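Equipment Review Meeting: Minutes
Trurell Handling Lab, July, started 2:00 p.m. 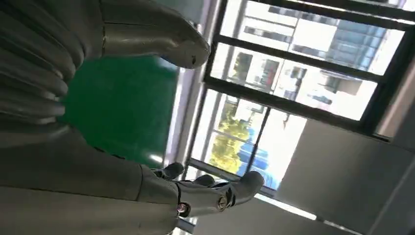
1. Minutes of the last meeting
Accepted with one change. Item 5 should read "lease or purchase," not "lease."

2. Drandell hand: results so far
The hand has been on trial for 3 weeks. The bench group reported 2130 grasp cycles logged, of which 178 were marked as failed or dropped. Most of the failures were on thin flat parts, mainly the shim packets and the empty blister trays. Round and boxed parts gave very little trouble.

Thumb position matters more than the group expected. With the thumb set at the factory default, small cartons tend to roll toward the fingertips. Moving the thumb in before the fingers close fixed this on most of the carton sizes. The setting has to be entered again after each restart. Drandell support has been asked if it can be saved.

The joint screws were checked at the end of each week. One needed tightening in week two. The manual does not give a torque value. Action: bench group to get the value in writing.

3. Wrist camera
The view from the wrist camera was discussed. The fingers and thumb take up a lot of it, and the part is hard to see once the hand starts to close. Daylight from the windows also washes out the picture in the afternoon. Two options were raised: a longer camera bracket, or blinds on the windows. Agreed to try blinds first. Facilities to quote.

4. Votley service plan
Votley offers a yearly plan covering two visits, spare fingertips and phone support. The visit would be made by their Szűcs office, which handles our region. Response time is listed as "next working day" on the quote and "two working days" in the terms. Purchasing to ask which one applies.

There was some disagreement on whether the plan is needed in the first year, when the hand is still under warranty. The warranty does not cover fingertips. Left open until the spare parts price list comes in.

5. Cost
Fitting and training were quoted at $800, payable once. The meeting felt one training session would be too short for both shifts. Purchasing to ask for a second session at the same price.

6. Decision
Trial extended to the end of the month. Flat parts to be retested with the softer fingertips if Drandell can lend a set. No purchase order to be raised before then.

7. Other business
The emergency stop on the second bench is hard to reach from the parts rack. To be moved before the retest.
Trial logs should go in the shared folder, not by email.

Actions
Bench group: torque value, thumb setting, flat part retest
Purchasing: response time, second training session, spare parts prices
Facilities: quote for blinds, move emergency stop

Meeting closed 3:10 p.m. Next meeting to be set when the retest is done.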